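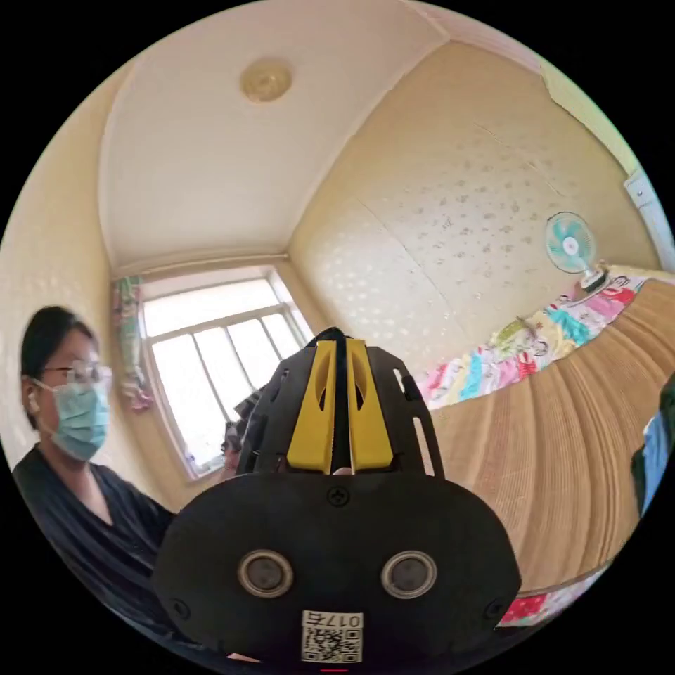 A small bedroom.

Skurnia reopens its family center after the winter closure

March
By the Nestside newsletter desk

The family center in Skurnia has reopened after 11 weeks, and the tracing team is back at work in the north wing. The center closed when fighting cut the road to Warkix and fuel deliveries stopped.

The team holds 2,065 open files on children separated from their parents during the fighting. Most were registered at the river crossing last year, many of them too young to give a family name. Staff compare each file with lists kept at the Warkix camp, where more than 3,000 adults have asked for news of a missing child.

The ceasefire signed in the autumn allows convoys through on set mornings – in practice, when both checkpoints agree. Two were turned back in March. Reunions planned for those trips have been moved to the next convoy, and the families have been told.

Kocabaş, the trucking firm that carries our supplies, has agreed to keep 2 vehicles at the Skurnia depot through the summer. Blankets and school kits will go first, then the printed photo books that parents use to look for their children.

The radio program that reads out names will return at 6 p.m. on the local station. Families who have changed their phone number should tell the registration desk before the next list goes out.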